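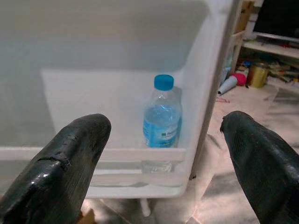
Water bottle in the door bin, fingers open on either side.

Fridge doors have taught me more about my home-built arm than any bench test, so these are the tips I keep passing on at the Tadar workshop.

Start with one bottle in the bin and leave the rest of it clear. I began with a packed door and spent a whole Tuesday picking up ketchup! One bottle, 15 tries, then add a neighbor.

Open the fingers wide before you drive in. The rail across the front of the bin is the thing you'll bump, so come in above it and close on the label, or a little higher. Squeeze too low and you're fighting the rail and the bottle together.

Keep the cap screwed on tight (ask my socks). Fill matters too – a half-empty bottle buckles when you grip it, and mine does best with 900 grams of water in it.

Wipe the fingertips every 8 runs or so. Brunello Gentile cuts his own pads from an old bike tube and swears by them, but mine peeled after 2 evenings. I'm trying a different glue in March.

Oh, and prop the door! Mine drifts shut at the worst moment, and a folded towel under the corner holds it fine.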